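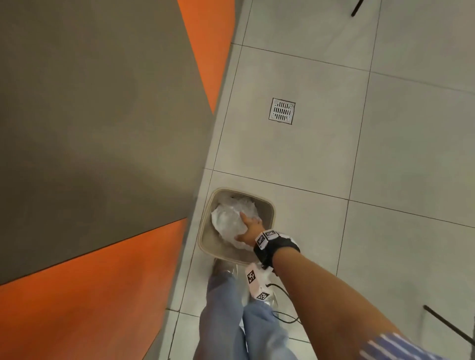
Eftychia Gavalas had worked nights at the Gindale bus station for nine years before her brother wrote to say he was selling the house. The letter came to the station and not to her apartment, and she read it at the ticket window between the last Brirnthorpe coach and the first one back. Then she put it in her coat and went to do the waiting room. The company had redone the walls that spring, dark gray panels with orange above and below, and had laid big pale tiles that showed every crumb. She pushed a crumpled white plastic bag down into the little square bin at the foot of the wall and thought about the kitchen at home, where the stove would be going with the house.

Her brother had signed the letter with both his names, Markos Zervas, as if she might mix him up with someone. They had different fathers. He wrote that the buyer was a man called Stanik who wanted the land for pears. He wrote that there would be money for her, though less than she might expect, and that she should come in October if there was anything she wanted to keep.

At four in the morning Crescencio Carrasco came in from the garage to warm his hands.

"You look like somebody died," he said.

"They're selling my mother's house."

"Who's they?"

"My brother."

He sat down across from the window. He drove the early coach and liked to be quiet before it. After a while he asked how far away the house was.

"It's 355 miles. You change twice."

"Is there anything in it?"

She had to think. There was the bed, which was too big to move. There was a clock that had been wrong since she was a girl. Her mother had kept it wrong on purpose, 20 minutes fast, so the children would get to school. After the children left she never set it back. She got to church early and to the doctor early, and she complained in both places about the wait.

"There's a clock," Eftychia said.

"Does it run?"

"It did."

He nodded and went out to start the engine.

She went in October. Markos met her at the stop in a truck she didn't know and talked about pears the whole way. He had gotten heavy. The house was mostly empty, and on the kitchen wall there was a clean round patch where the clock had been.

"Paraskevi Karras took it," he said. "She asked. I didn't think you'd want it."

Mrs. Karras lived across the road and was nearly 100. She had the clock over her own table. She gave Eftychia coffee and a plate of hard cookies and talked about the winter the road had flooded. Eftychia looked up at the clock and then at her watch.

"It's fast," she said.

"I know it's fast," said Mrs. Karras. "Your mother always came over by that clock. If I fix it, I won't know when to put the coffee on."

Eftychia ate another cookie. Her bus was at six. When the clock over the table said six she put on her coat, thanked Mrs. Karras, and walked down to the road to wait.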